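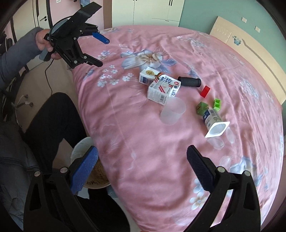 Just put it through a 20-wash protection plan and you'll never think about fading again, was the reply I got from Ondora when I asked about looking after a printed quilt. I had written to them with what I thought was a simple question. I wanted to know if their color treatment does anything that cold water and a bit of sense wouldn't do.

Color protection treatment for printed bedding, real or a waste of money?

Posted by slowspincycle, Sun 18 July, in Laundry and Fabric Care

Background. The Kauppinen store near me sells bedding and now pushes an add-on at the register. You hand over the quilt, they send it out to be treated with something called Ondora, and it comes back "sealed." After that you are supposed to use only Gernine detergent, which they also happen to sell. The treatment is $190. The quilt itself was less than that.

The leaflet says the treatment locks dye into the fiber, repels spills, stops pilling and keeps the fabric "breathing as new." It doesn't say what is in it. I asked at the store and was told it was a proprietary blend. I asked what happens if the quilt fades anyway and was told that it wouldn't. I asked a second time and got handed the leaflet.

Things I'd like to know from somebody who isn't selling it:

Can you lock a dye into fabric that was printed and finished long before you bought it?
Does a spill coating survive the washing machine?
Is there any reason to use one brand of detergent, other than the obvious one?

The quilt is a cotton blend with polyester filling according to the tag. Machine wash cold, tumble dry low. I have washed it three times and it looks the same to me as the day I bought it, but the store clerk said the damage is "invisible at first," a phrase that put my hand straight back on my wallet.

Comments on the original post

linenclosetlurker: Invisible damage fixed by an invisible coating. Sounds about right for the price.

slowspincycle: My feeling too. I'd still like to be told I'm wrong if I am.

2 replies, sorted by votes

hardwaterhannigans-porch

You're not wrong. I worked the counter at a dry cleaner for years and we offered a spill treatment there, a different brand with the same kind of leaflet. I'll go through your points as best I can, and keep in mind I have no idea what Ondora puts in theirs, and it sounds like the store doesn't either.

Locking dye. There are real products called dye fixatives. They are used on certain kinds of dye, mostly on cotton that has been dyed at home or badly rinsed at the factory, and they help hold loose color so it doesn't run onto other things. Your quilt is printed, and it's a blend. A lot of printed bedding is done with pigment held on the surface by a binder. A fixative meant for dye won't do much for that. What wears down a pigment print is rubbing, and nothing in a bottle stops a quilt from rubbing against itself in a drum. If you want to find out whether yours sheds color at all, press a damp white cloth on a dark part of the print for a minute. If the cloth comes up clean, you don't have loose dye to lock in.

Spill coating. Water repellent finishes exist and they do work, for a while. You pour water on, it beads up, everybody in the store is impressed. Then you wash it. Detergent residue alone can make a repellent finish perform badly, and the finish wears off with use too. Many of these need heat to perk them up again, and your tag says tumble low. I'd want to see the quilt after wash 20 before I believed in a 20-wash plan. Ask them to show you one. At our counter we never had one to show.

Breathing as new. I don't know what this means and I doubt the person who typed it did.

Detergent. Any mild one. I've got nothing against Gernine, I've just never seen a print that could tell who made the soap. The rule about using only their brand has another use, and you should read the guarantee with that in mind. If the quilt fades, the first thing they'll want is proof that you used Gernine every single time. Do you keep receipts for detergent? I don't.

Here's what I do with my own bedding, and it costs next to nothing. Close any zippers in the load. Turn a cover inside out if it's the sort you can turn. Cold water, gentle cycle, plenty of room in the machine. If your washer at home is small, a big quilt jammed in there will get creases worn into it at the folds, and you're better off at the laundromat with one of the large front loaders. Skip the fabric softener. Dry on low with a break halfway through to shake it out, because polyester fill likes to ball up in one corner. Keep the bed out of strong afternoon sun if you can, or close the curtains. Sunlight has ruined more prints than washing ever did, and you'll notice the leaflet has nothing to say about it (or if it does, you left that part out).
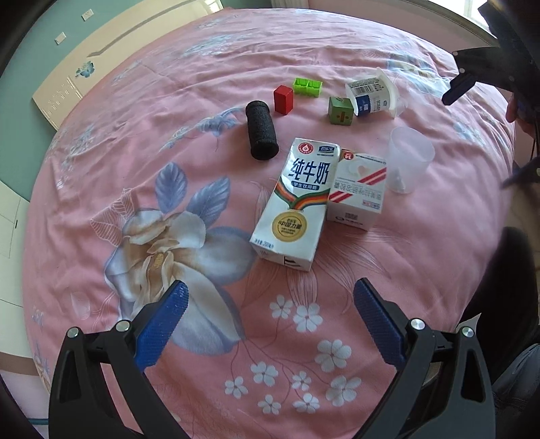 Stains are where the sales pitch gets people, and I'll admit it's the one part with something behind it. A repellent finish gives you a few extra seconds to grab a towel. But you can buy those seconds back by knowing what to do with the usual spills. Coffee and tea get blotted and rinsed from the back with cold water. Grease gets a drop of dish soap and a little patience. If you're going to stand a carton of milk up in the middle of a pink bedspread, have cold water handy and leave the hot tap alone, since heat can set the protein and then you're left with a sour-smelling patch that takes several goes to shift. An enzyme detergent is good on that sort of thing. Let it sit before you wash. And check the spot before it goes in the dryer, every time.

My advice is to keep your $190. If the quilt looks tired in a few years, that money buys you another one with some left over.

Comments on this reply

slowspincycle: Did the white cloth test on the darkest bit. Nothing came off. Thank you.

linenclosetlurker: Rinsed from the back is the part everyone skips. I scrubbed tea into a mattress pad for ten years of my life this way.

hardwaterhannigans-porch: Scrubbing is how you get a fuzzy stain in place of a plain one.

threadcountess

I'm going to disagree a little. I had this treatment done on a Cemis comforter through the same store chain and I've been happy with it. It has been six months, water beads up on it like the leaflet says and the colors are still bright. I use Gernine and it smells nice. Not everything that gets sold at a register is a scam. If you have kids or pets then $190 spread over a few years doesn't seem that much to me. You pay for peace of mind. Also the pickup was really easy and they folded it beautifully.

Comments on this reply

slowspincycle: Thanks, I did want to hear from somebody who had bought it. How often has it been washed in those six months?

threadcountess: It hasn't needed it yet! That's sort of the point of it.

hardwaterhannigans-porch: With respect, then the only thing you've tested is six months of not washing it. Mine would be bright too.

threadcountess: It's a guest room so it doesn't get dirty.

linenclosetlurker: So no kids or pets on it either?

threadcountess: Not as such. I'll report back when I wash it.

slowspincycle: Please do, I mean it. I'd like one real before and after from a person with no leaflet in their hand.

Update from slowspincycle

I went back to Kauppinen and asked to see the guarantee before paying, all of it, including the back page. Fading from "light exposure" is excluded. So is fading from "normal laundering," and so is wear from "repeated contact." I asked the clerk what kind of fading that left. She read the page over and said she would have to find out. I gave her my number and I haven't heard anything.

What the guarantee does cover is re-application of the treatment, once, if you pay for the shipping both ways and send in the detergent receipts. There's no refund on the quilt in any circumstance I could find. To be fair to the store, they let me take a copy home and didn't push it after that.

I did ask Ondora one more time what the treatment is made of, mainly because I sleep under the thing. The answer came back that it is "safe for all household textiles." I asked for a safety sheet and they sent me a coupon for Gernine.

I'm marking the first reply as the solution. The quilt is going in a big front loader this weekend, cold, no softener, and I've moved the bed a little farther from the window.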